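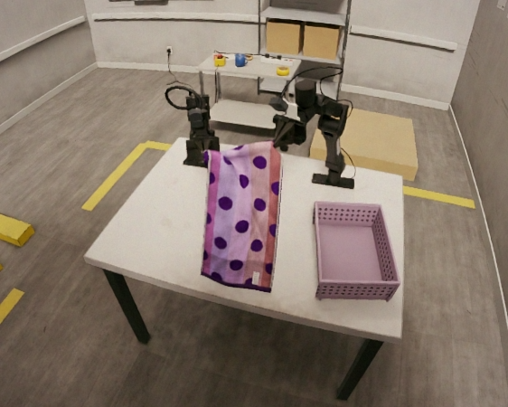
My aunt left me the laundromat in March, and by left me I mean she handed over a ring of 22 keys at the bus station in Dunmont and got on the bus. She was wearing her good coat. She said the big dryer sticks, the landlord is a liar, and don't let Kamarul Chin use the phone. Then the door folded shut and off she went to Fotorlow to live with a man who raised geese!

I had never run anything. I had been fired from a shoe store (long story, there was a ladder). But I had the keys, so I walked over to Govindasamy Street and tried them one after another until the front door gave up and let me in.

Kamarul Chin was already inside, on the phone.

"She's here," he said into it, and held it out to me. "It's for you."

It was my aunt. She was calling from the first rest stop, and she wanted to know if I'd met Kamarul yet.

So that was how I got started. I slept in the room upstairs, which had a cot and a window that looked right at the Nollo sign across the street. I never did find out what Nollo was. People went in with envelopes and came out without them, and at 9 every night the sign buzzed and went pink and my whole ceiling went pink with it. I kind of liked it. I'd lie there and think about geese.

Kamarul came every day. He never brought any laundry. He sat in the chair by the change machine and talked to whoever called, and the calls were always for somebody who was about to walk in. A woman would push the door open with her hip, arms full of sheets, and he'd say "your sister" and hand her the receiver over the sheets. Nobody seemed to think this was strange. I asked him once how he knew and he looked at me like I'd asked how he knew it was raining.

"They ask for them," he said.

Okay, sure.

Then the phone bill came. It was 685 dollars, and I had maybe half that in the coffee can, mostly quarters. I remembered what my aunt had said, and I practiced a whole speech in the mirror upstairs, very firm, with hand gestures. I went down before opening to catch him at the door, only he didn't come. I waited till noon with my speech going stale. The big dryer stuck. I kicked it, and it unstuck, and the phone rang.

I let it go six or seven times before I picked up.

"Is my son there?" It was an old man, very polite, a long way off. "Chin. Kamarul Chin."

I said no, I was sorry, he hadn't been in, and could I take a message, and while I was hunting for a pencil the door opened.

"It's for you," I said.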